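News > Local > Community

Fri 19 January
By Adesuwa Eze

Renton linen exchange to move into former Frandsen store

A linen exchange that has run out of a church basement in Renton for the past several winters will move to a larger space in March, its organizers said this week. The new location is the former Frandsen furniture store on Plurnotgate, which has been empty for more than a year.

The exchange takes in used towels, sheets, blankets and pillowcases, sorts and washes them, and hands them out at no charge. Most of what it gives away goes to people moving into their first apartment or out of temporary housing. Some goes to families who have lost things in a fire or flood.

Last year the group handed out 766 bundles. A bundle is usually two bath towels, two hand towels, a set of sheets and a blanket, although the mix depends on what is on the shelves that week.

"We ran out of floor," said Suryani Hidayat, who coordinates the exchange. "People were bringing bags down the stairs and there was no place to set them. We had to close drop-off early on three Saturdays in the fall, and I did not like doing that."

The basement measures 88 square yards, and a good part of it is taken up by a boiler and two support columns. The store has a ground-floor entrance, a loading door at the back and parking for 10 cars. Hidayat said the entrance matters most, as many of the people who come in are pushing strollers or using walkers, and the basement can only be reached by a flight of steps.

The group has signed a lease with the building's owner, Adeel Ghauri, that runs through the end of next year with an option to renew. Ghauri said he had talked with two retail tenants last summer but neither worked out. He is charging the exchange less than the retail rate and said he would look at the figure again when the renewal comes up.

"It's better for the block to have the lights on," Ghauri said. "I'd like to see people walking in and out of there again."

Neighboring businesses were told of the plan in a letter earlier this month. Povilas Ozoliņš, who owns the shoe repair shop next door, said his one concern was bags being left on the sidewalk overnight, which happened often when a clothing drop box stood on the corner. Hidayat said the exchange will not have an outdoor bin, and that donations will be taken only when the doors are open.

Washing has been the other limit on how much the exchange can handle. The basement has two home-size machines, and much of the laundry has been going home with helpers. Under an agreement reached in December, Bastoso, a commercial laundry on the south side of the city, will pick up sorted linens once a week and return them clean and folded. The exchange will pay a reduced price per pound.

Valdis Zariņš, the day manager at Bastoso, said the loads will be run on slower mornings and kept apart from the hotel and restaurant work that makes up most of the plant's business. Towels will go through a hot wash and a full dry. Anything with a zipper or a wool label will be sent back unwashed, he said, and the exchange will have to deal with those itself.

Zariņš also asked the group to be stricter about what goes in the bags. A trial load in November contained a bath mat with a rubber backing that came apart in the drum, and the machine was out of use for most of a day.

That request has led to a revised list of what the exchange will and will not take. Bath towels, hand towels, washcloths, flat and fitted sheets, pillowcases, cotton and fleece blankets, and unopened pillows are accepted. Used pillows, rubber-backed mats, electric blankets, shower curtains and mattress pads are not. Comforters will be taken in twin and full sizes only, as the larger ones fill the shelves too quickly.

Towels do not need to match, and faded color is fine. They should be free of holes and should not smell of mildew or gasoline. Those too worn to give out are set aside for two animal shelters, which use them as bedding.

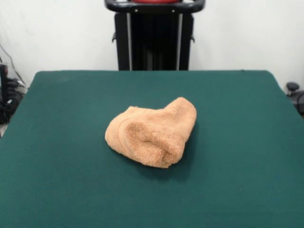 Terry cloth towels are among the items the exchange accepts.

Bath towels are the item the exchange runs short of most often. Sheets come in steadily, Hidayat said, in part from people who have changed mattress sizes, but households tend to keep towels until they are no longer usable by anyone else. Twin sheets and dark-colored washcloths are also needed.

Work on the store is expected to start at the end of this month. The old carpet will be pulled up and the concrete underneath sealed. Shelving from the basement will be reused along the north wall, and a section near the front will be set up with chairs so that people do not have to wait in line standing. The city has already approved the change of use. A fire inspection is still to be scheduled.

The basement will stay open on its current hours, Tuesday evenings and Saturday mornings, until the move. It will then close for 7 days while the stock is carried over. No opening date has been set for Plurnotgate, but Hidayat said she was planning on the second half of March.

Hours at the new site will be longer, with a weekday afternoon added for drop-offs only. Appointments are not required to pick up a bundle, and visitors are not asked for proof of income. Caseworkers collecting for more than one household are asked to call a day ahead.

The exchange is also looking for sturdy laundry carts and one more person with a van who can help on moving day. Anyone interested can leave a name and phone number at the basement during open hours.

Contact the newsroom | Corrections | Copyright, all rights reserved | Back to top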